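We use cookies to give you the best experience on our site. By continuing to browse you agree to our cookie policy. Accept | Manage settings

My fall walk-through of the rental cottage, with comments

Updated Nov 29, 2020

I do this list twice a year, once in April before the first guests and once when the season winds down. People kept emailing me for it after my post on the Prerico place, so I'm putting it up with my notes still attached (sorry about the rambling!).

KITCHEN

[x] Fire extinguisher mounted and charged. Needle in the green. I moved it from beside the stove to beside the door, so you don't have to reach past a fire to get it.

[x] Range hood filter clean. Ugh. It is now.

[ ] Outlet by the sink trips when tested. FAIL. I pressed the test button and the thing just sat there, so it's getting replaced before anybody stays. The new one is a Gridis and it's already in my truck.

[x] Hot water at the tap. 121 on my thermometer, down from where I found it last year, when you could have poached an egg. I'm happy with that.

[x] Knives in the block, nothing sharp loose in the drawers. I pull every drawer all the way out for this one, and I always find a skewer.
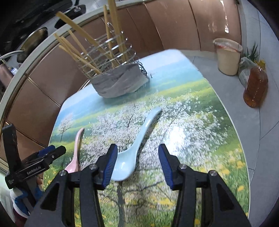
[x] Cabinet under the sink dry, no cleaners stored there. Everything went up to the high shelf in the laundry closet. It's a pain to get down, and I've decided I can live with that.

BEDROOMS AND HALL

[x] Smoke alarms, all of them, with fresh batteries. The hall one chirped at me for almost 15 minutes after I'd changed the battery. I held the reset button down forever and it finally quit.

[x] Carbon monoxide alarm. It's a Ketell, still inside its date. Check the back of yours, the date is printed really small.

[ ] Back bedroom window opens fully. SORT OF. It goes up but won't stay up. I'm calling this one a no until the sash gets fixed.

[x] Night light in the hall. Love this little thing!

STAIRS AND OUTSIDE

[x] Handrail tight. I hang on it and wiggle, very scientific.

[ ] Porch bulb. Somebody put a 100 watt bulb in a fixture marked for less. Swapped it on the spot, but I'm leaving the box open so I remember to look again in April.

[x] House number readable from the road. I parked down on Colombo Lane after dark and could read it fine.

[x] Dryer vent clear. I got a whole sweater's worth of lint out of there, and the new brush cost me $45. Worth it.

So three boxes still open. The outlet gets done first, then I'll call about the window.

Join our newsletter for new posts in your inbox. Enter your email address. Subscribe | No thanks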